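Fridge on top of a slatted shelf - sensible or not?
Home & Kitchen > Small kitchens > Layout and storage
Views: 3,340

tkennedy_brisley
Posted Mar 7, 2025
We've got an awkward corner in the kitchen and the fridge has ended up on top of a wooden slatted shelf unit. It brings the fridge up to a height where I don't have to kneel down for the milk, and it gives us some storage underneath. My wife thinks it looks like a market stall.

The unit is light brown wood, open-framed, with horizontal slats and gaps between them. The fridge is white and the door swings open to the right. I keep sauces and bottles in the door, so that side carries a fair bit of weight when it's open. 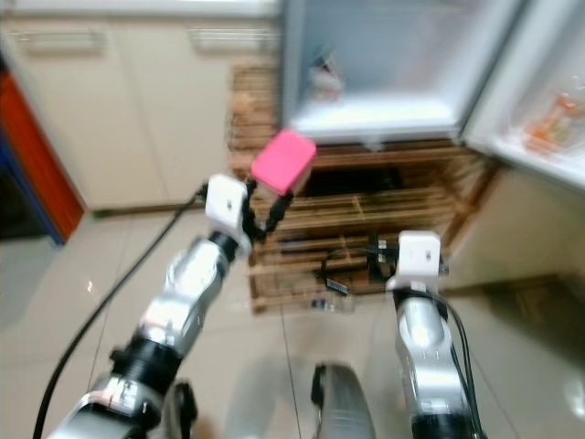
Two things I'd like opinions on. First, is a slatted unit all right under a fridge long term, or will the slats bow? Second, what do people keep on the lower tier? Ours has a little black electronic thing with its cables on it at the moment and I'd like to use the space better.

Trevor Kennedy

mesurach
Slats are fine if the load goes down through the uprights. Look at where the fridge feet land. If they sit in the middle of a slat, put a board across the top, 18 mm ply or thicker, cut to the size of the unit.

Ova
Disagree with the board. The gaps let warm air get away from underneath. Cover them and you've lost the one good thing about slats.

mesurach
Most of the heat comes off the back, not the bottom. Leave a gap at the wall and a board makes no odds.

Ova
Depends on the fridge. On ours the compressor sits low down and you can feel the warmth by your feet. I'd use two battens running front to back, one under each pair of feet. Spreads the weight and keeps the air moving.

AurelioQ
Battens get my vote as well. I'd worry more about tipping. Door open, bottles in it, child hanging off the handle. Mine is strapped to the wall with a bracket from Gagnon and it hasn't shifted since July.

For the lower tier, I'd move the electrics off first. If anything leaks from a fridge it goes down, and slats won't stop it. Potatoes and onions don't mind the warmth for a few days but they won't keep as long as they would in a cold cupboard.

tkennedy_brisley
Thanks all. Hadn't thought about leaks. I'll find somewhere else for the electrical bits. The feet are on slats at the front, haven't checked the back yet.

mesurach
Check the back before you buy any timber. And use a level while you're there, or the door won't stay where you put it.

Ova
Tins on the bottom, by the way. They don't care about heat and the weight low down helps steady it.

AurelioQ
Tins, yes. Still strap it.

tkennedy_brisley
Battens and a strap it is, then. Will measure up tomorrow.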